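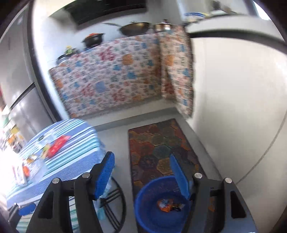 Where should snack wrappers go while you're tidying the kitchen? Straight into one basin or bowl that you keep near you as you work, so that you make a single trip to the trash when you're done.

By the Akside Household Letter, April

We've had 296 replies to last month's question about everyday kitchen mess, and I read every one of them over several pots of tea. More than 455 households get this letter now, so that's a wonderful showing, and it seems that snack wrappers bother nearly all of us! Readers in Vusosdale were especially firm about crumbs in the folds of a tablecloth, and I have to say I'm with them.

My own habit is to clear the table at 7 in the evening, before anybody has a chance to sit down again with something crunchy. I pick up the empty packets first — paper ones as well as the shiny foil kind — and give each a little shake over the basin. A striped cloth is a great help to the untidy, I'm afraid, and it will hide crumbs for days if you let it, so run your palm across it before you call the job done.

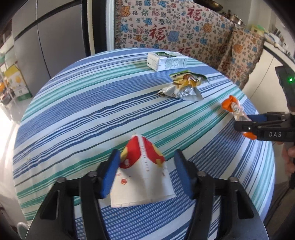
Shaking out the cloth

Lift everything off, fold the corners in toward the middle, and carry the whole bundle outdoors. Two good shakes will usually do it. The Gandness readers like to turn the cloth around before it goes back on, so the same side doesn't always get the sun, and I've started doing that too.

Akside Household Letter, Afridi Press, Vusosdale | Contact us | Back to top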